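3.2 Typing task and setting

Copying was done at home, at whatever desk the person already had. We did not supply furniture. Tavonville has few shared study rooms and the Skallent pilot (Šimek, in prep.) showed people give up early when asked to travel. 100 adults took part, 9 sessions each, text taken from old Gistano parish letters. Spelling left as found.

Desks differed a lot. Size, height, light, all noted on the first visit. External keyboards allowed, and most older typists prefered them.

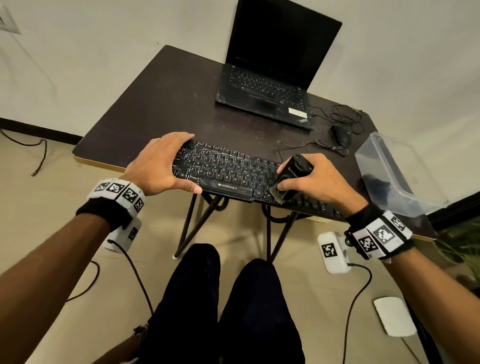
Figure 2. Home desk with laptop, separate keyboard and mouse.

Errors were marked by hand using the Doležal scheme, 6 classes. Doubled letters and swapped letters counted apart. A slip corrected before the next space was not scored, one corrected later was. Two markers per text; where they disagreed the first author decided.

Texts under 1,000 characters were dropped from the speed measure but kept for the error counts. Desk height had no clear effect on either (see 4.1). Time of day did, and more than we expected, with evening sesions the worst for swapped letters.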